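3.2 Open bins and the resting position of small objects

The sorting diaries described in Section 3.1 recorded where an object was put, but gave little information about how it was put there. Participants tended to write "bin" or "tub" and move on to the next line. We therefore treated the open bin as a separate category of storage, distinct from the drawer and the shelf, and examined it using the written inventories and the short interviews held at the end of the diary period.

Seven households in the Policarpio area kept an inventory. Each was asked to list the small objects that had no settled place in the kitchen, laundry or bathroom, and to note where each one was usually left between uses. The combined list ran to 406 entries after duplicates within a household were removed. Entries that named only a material or a room ("plastic thing", "laundry stuff") were kept in the total but left out of the coding by form. Coding was done by Poppy Cheetham and Ashraf Mahrous working separately, and disagreements were settled by Eftychia Raptis, who had not seen either set of codes beforehand.

Three groups of form were used. Vessels are objects with an opening and a hollow large enough to hold another listed object. Handled tools have a grip that is clearly longer than it is wide. Compact objects are the remainder: brushes without a long handle, sponges, lids, clips, soap dishes and the like. The groups say nothing about the room an object belongs to. A measuring jug and a bath scoop are both vessels, and during a tidy-up they often end up in the same place.

An object can belong to one group in the diary and act like another in the bin. A lid placed upside down will hold clips. A dustpan is a handled tool when hung on a hook, but holds loose items once it is lying flat. We coded by form in ordinary use and recorded these cases in a separate column – the alternative, coding each object by its position at the time of listing, would have made the households impossible to compare.

Figure 2. Small household objects in an open grey bin.

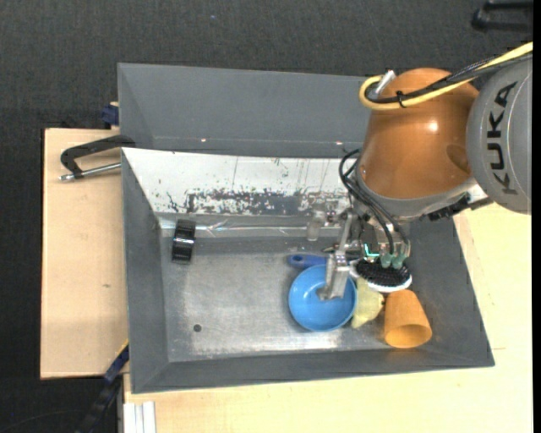
Resting position matters mainly for what it does to the next object placed in the bin. Vessels were the group most often mentioned in the interviews, usually as a nuisance: they take up floor area, and small items fall into them and are then looked for elsewhere. Handled tools lie flat where there is room and lean where there is not. Compact objects were rarely mentioned at all, yet their position decides whether a surface can be used for stacking. The oval brush in Figure 2 has its bristles facing upward and its white rim low, so that the face available to anything placed on top is the bristle field and not the back of the brush. The dark blue handle to its left lies horizontally, and the small hole in its rounded end would suit a hook if one were provided. The blue bowl in the same bin is a vessel under our scheme.

The question of whether a brush should be kept bristles up or bristles down divided the households. Those who kept brushes near a sink gave drainage as the reason for bristles down, on a rack. Those who kept them in a bin or cupboard gave the shape of the bristles as the reason for the other position. Neither group had a rule for brushes in mixed storage, where the brush was simply left as it landed. In the recorded lists the position of a brush was noted only when the participant had changed it.

Holes and loops in handles were a second point of interest. Hanging was the intended storage for many of the handled tools, and the interviews showed that participants knew this. The tools went into the bin anyway when the hooks were in another room or already held a tea towel. Hortensia Iturra has suggested that a hanging hole should be coded as a storage feature only where a hook is within arm's reach, and we have adopted this in the tables that follow. The change moves a number of kitchen tools out of the "hung" column. It has no effect on the vessels.

The bins themselves differed in depth, wall angle and colour. Two models were named by participants, the Jorna crate and the Lunari tub; the others were unbranded or the label had worn off. Depth had the clearest effect on use. In shallow bins the contents stayed in a single layer and could be seen from a standing position. In deep bins the lower layer was reported from memory, and the lists for those bins were corrected more often when the contents were tipped out. Wall angle had a smaller effect – objects with a rounded base slid towards the centre of the steeper bins and collected there. Colour was raised by one participant only, who found dark items hard to pick out in a black tub and had moved them to a pale one.

Some limits apply. The inventories closed on 2017-09-22 and do not cover summer, when picnic and outdoor items enter the house in larger numbers. A second round was held in February with 2 of the original households, too few to treat as a seasonal comparison; the lists are given in the appendix without further analysis. Cutlery was excluded throughout, as were medicines and anything stored under lock. Magdalini Lazaridis checked the final codes against the diaries, and entries that could not be matched were marked as unplaced.

Section 3.3 takes up the order in which objects were removed from the bins.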